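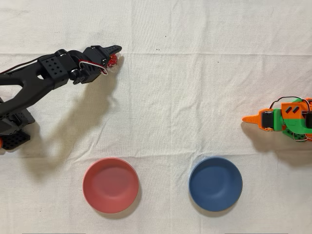
A white cloth on the table and a red bowl for sorting small pieces.

How to sort a mixed box of small craft bits

Cover the table with a plain white cloth first. Small parts bounce and roll on a bare top, and clear plastic is hard to find on wood. Pull the cloth flat so the bowls don't tip.

Set out one bowl for each group you plan to keep. I go by color. Vaughan McPhee sorts by material and gets the same job done, but you do need to pick one before you start. A red bowl for red pieces saves writing a label.

Pour out a cupful at a time. If you empty the whole box you will end up pushing piles around. My last box weighed 880 grams and took most of an evening.

Pick up tangled pieces one by one and drop them in the bowl as they are. Untangling comes later. Anything wiry or partly wrapped in plastic should be held by the firmest part, as pulling on a loose end tightens the knot. Leave wrappers on until the bowls are full.

When the cloth is clear, move each group to its own jar. The 125 ml Mudgway jars hold enough for one color. Bits that fit nowhere go in a bag marked "odd."

To finish, lift the cloth by its four corners and shake it over a tray. Check the tray before you throw anything out. Beads and short wire ends collect in the folds.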